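Week 6 Handout: Learning Appliance Tasks from Demonstration
Intro to Robot Learning, Thursday section

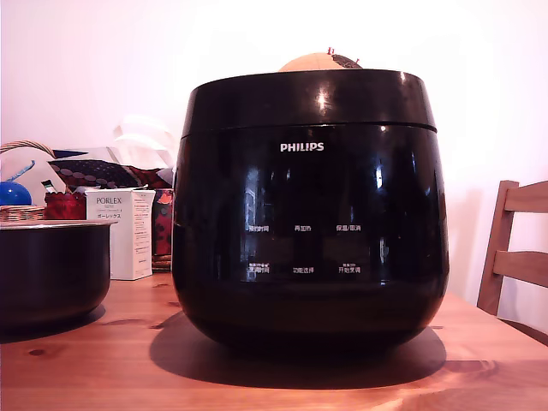
Last week we covered behavior cloning on simple pick-and-place tasks. This week we look at what changes when the robot has to operate a household appliance: open a lid, seat a pot, close the lid, press the right button. The reading is the Tirneck report, sections 2 through 5. You can skip the appendix on calibration.

1. Why appliances are hard

In pick-and-place, small errors often don't matter. If the gripper lands a little to the left of a block, the block still gets picked up. A button is less forgiving. Neighboring buttons sit close together, and a press on the wrong one can change the state of the machine without any visible motion.

Glossy black housings add a second problem. Depth sensors based on projected light return missing or wrong values on dark, shiny surfaces, and the reflections move when the camera moves. A policy trained on color images may latch onto a highlight that happened to be in the same spot in every demonstration.

The third problem is labels. Two rice cookers can have the same functions in a different layout and a different language. On a panel with two rows of three labels, start cooking (开始烹调) may be at the lower right and keep warm/cancel (保温/取消) directly above it. A policy that has only learned "press the lower right" will fail on the next model.

2. The data

The Praline set has 3,941 demonstrations collected by teleoperation on real tables in real rooms. Of these, 1,564 include at least one button press. The rest are lid and pot handling only. Clutter was left in place during collection: boxes, bags, baskets, chairs at the table edge. The report argues that clearing the table first gives cleaner training curves and worse results later, and the ablation in section 4 supports this.

Each demonstration stores:
color images from one fixed camera and one wrist camera
joint positions and gripper opening
a short text instruction, such as "start cooking"
a success flag, entered by the operator at the end

Note that the success flag is for the whole task. There is no per-step label, so a demonstration with a missed press followed by a correct one still counts as a success. Keep this in mind when you read Table 2.

3. The method

The policy has two stages. The first takes the fixed camera image and the instruction and outputs a target point in the image. The second takes the wrist camera image and the target point and outputs a chunk of arm motions. Barnum, the baseline, does everything in one network with no target point.

Splitting the problem has a cost. If the first stage picks the wrong point, the second stage has no way to recover. The Yáñez variant tries to fix this by running the first stage again every time a motion chunk ends. It is slower, but it can correct a bad point before contact.

4. Results

Each method was run for 100 trials on a cooker model that was not in the training data. Lid opening was close for all three methods. The gap shows up on button presses, where the two-stage policy beat Barnum and the Yáñez variant beat both. Most of the remaining failures were presses on a label next to the correct one.

The authors also retrained using only 500 demonstrations. Barnum dropped sharply. The two-stage policy lost less, mainly because its first stage starts from a pretrained vision-language model and already reads text fairly well.

A caution: all the trials used one new cooker. That tells us something about transfer to that cooker. It does not tell us how the method would do on a stove or a washing machine.

5. Terms to know

Action chunk: a short sequence of motions predicted at once and carried out before the next prediction.
Ablation: a test in which one part of the method or data is removed to see what it contributes.
Held-out object: an object kept out of training and used only for testing.

For next time

Read section 5 again and write one page on how you would label individual steps without redoing the whole collection. Bring a printed copy. We will start with the depth sensor question left over from Week 5.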